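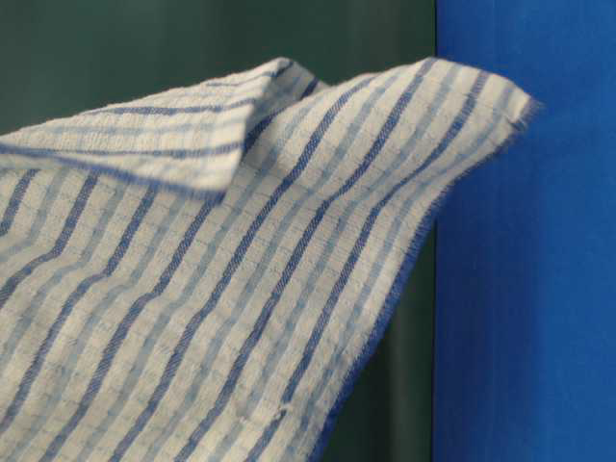

Blue-striped cotton cloth with a small woven check.

About the Vultgate School of Household Management

The Vultgate School of Household Management offers practical training to adults who work, or intend to work, in private homes, guesthouses and residential care. It is an independent school with its own teaching kitchen, laundry and library, all housed on one site in Tastimside.

The School was founded by Viera Šindelář, who had managed the domestic staff of a large country hotel and believed that the work deserved a proper course of study. Her first class met in two rented rooms above a bakery on Purves Street. The School moved to its present building three years later and has enlarged it twice. To date, 1,982 students have received its certificate.

Instruction

The main course begins each September and lasts nine months. Students take classes in cooking for families, menu planning, care of linens, household accounts and food safety. Evening courses are open to those already employed. Every student also completes 70 hours of supervised placement with an approved household or institution, and a written report from the placement supervisor forms part of the final grade.

Classes are kept to 12 students. Applicants need no earlier qualification, but they are asked to attend an interview and to spend one morning in the teaching kitchen before a place is offered.

The Sokasard Library

The library takes its name from the Sokasard family, whose collection of cookery books and household manuals came to the School as a gift. It now holds roughly 4,000 volumes, among them a good number of handwritten recipe books. Members of the public may use the reading room by appointment – books may not be borrowed except by current students and staff.

Governance and Fees

The School is a nonprofit body directed by a board of seven members. Haruna Ishida was appointed Principal after eleven years as head of the linen and laundry department, and she continues to teach one class each term. Tuition income pays for most of the School's running costs. A hardship fund offers grants of up to $700 toward fees and travel – application forms are available from the admissions office.

Prospective students and employers wishing to offer placements should write to the admissions office in Tastimside.

Page last revised February 25, 2020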